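Ticket: Odero desktop app freezes during library sync
Status: Open, waiting on customer
Product: Odero for desktop, sync module
Site: Ketdale

Update 1, 8:10 am

Hi again! Me, with the photo library that won't sync. You asked me to write everything down in one place instead of sending you nine little messages, so here goes, and sorry in advance, I do tend to run on.

The short version is that Odero starts up fine, signs in fine, shows me all my albums, and then the second I hit Sync Now the progress bar crawls up to 37 percent and sits there. Same number every time! The window goes gray, the little spinner keeps spinning, and if I leave it long enough I get "Connection lost, code 200" and have to start over. I looked up 200 in your help pages and all I found was something about printing labels, so maybe it means two different things?

What I'd already tried before opening this ticket:
Quit and reopened (many times, some of them angrily)
Signed out and back in
Turned off the antivirus for a few minutes
Plugged straight into the router with a cable
Deleted the cache folder like the forum post said

The cable made the first part go faster, but it still got stuck in the same spot.

Update 2, 11:45 am

Okay, did the things from your reply. I installed the newer build over the old one and kept my settings. It made me pick my storage folder again, and the folder picker opened in some temp directory I've never seen in my life, so you may want to pass that along to somebody. No change on the sync. I also made a brand new empty library and put 2 photos in it, and that synced in a blink. So the account's okay and the connection's okay, and I'm pretty sure it's something in the big library.

You asked how big it is. Nearly 400 gigabytes, mostly scans of old town newsletters and parade pictures from the Ketdale history room, plus a pile of video. I know that's a lot. The plan page says it's fine, though, and it synced every night all winter without a hiccup until the March update.

Oh, and the question about whether I could run it on another computer. I've got the Malik laptop at home, which is slow but it works, so I'll try that next. The other desktop isn't an option right now, it's opened up and has no processor in it.
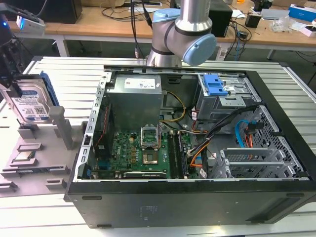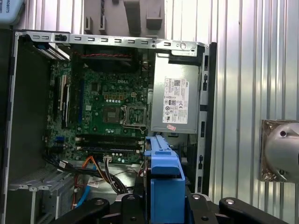 The other desktop, side panel off and CPU socket empty in both

Update 3, 2:20 pm

Laptop results! I copied the library to an external drive (that took my entire lunch and then some) and pointed Odero on the Malik at it. Guess where it stopped. Yep, 37 again, gray window and all. So we can quit blaming my main computer, which is a relief, I was starting to take it personally.

Then I did what I should've done this morning and opened the log viewer. Right before the freeze there's the same line over and over:

retry: could not read album index, waiting for lock

It repeats until the connection error shows up. The album it mentions is "Amero bequest," which is a batch of scans we imported from an older catalog program. That import was a bear. Half the file names have accents and slashes and question marks in them, and I remember Odero complaining about a few and then letting me click past it. Could that be it?

Update 4, 4:50 pm

Moved the Amero bequest album out of the library and into a plain folder, restarted, hit Sync Now, and went to make coffee so I wouldn't stare at it. Came back and it was at 61 percent and still moving!! I've never been so happy to see a progress bar.

It hasn't finished yet and I'm heading home soon, so I'll leave it running overnight and report back in the morning. In the meantime, a few questions:

Is there a way to clean up the file names in bulk without losing the captions? There are a lot of captions and I typed most of them by hand.

If I put the album back after renaming, will Odero treat everything as new and upload it all over again?

Should I be deleting that lock file in the library folder, or leaving it alone? The forum says delete, your help page says never touch it, and I'm a chicken, so it's still there.

I've attached the full log from the laptop. The one from the main computer was too big for the form, so tell me if you want it and where to send it. Please don't close the ticket yet!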